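Getting Smudges Off Shiny Metal Canisters

I keep my flour and coffee in big shiny canisters, the kind that show every fingerprint you ever left on them.
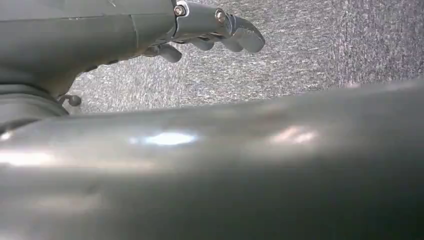

For years I went at mine with whatever was under the sink, and all I did was push the grease from one side to the other. Then my neighbor Saron Assefa came over for coffee, watched me scrubbing away, and asked why I was using so much cleaner. Fair question!

So now I do it her way. Two cloths, one damp and one dry. The damp one gets a single drop of dish soap and goes around the canister in the same direction the whole time (no circles, circles leave swirls). Rinse the cloth, wring it out hard, go around again. Then dry right away with the other one, before the water has a chance to spot. If there's a sticky patch from an old label, rub in a little cooking oil, leave it for 7 minutes, and wash it off with the soapy cloth.

Skip the scouring pads, even the ones that swear they're gentle. I put a scratch in my best canister with one of those and I see it every morning.

One more thing: I set mine down on a folded towel or an old piece of felt while I work. A round canister loves to roll, and the counter is hard on a polished finish. Felt also keeps the bottom from picking up crumbs and grit, which scratch worse than you'd think.

Kalkidan Beyene wrote in to ask about vinegar. I use it on hard water spots, half vinegar and half water, then rinse well. Keep it off anything painted until you've tried a bit on the bottom first.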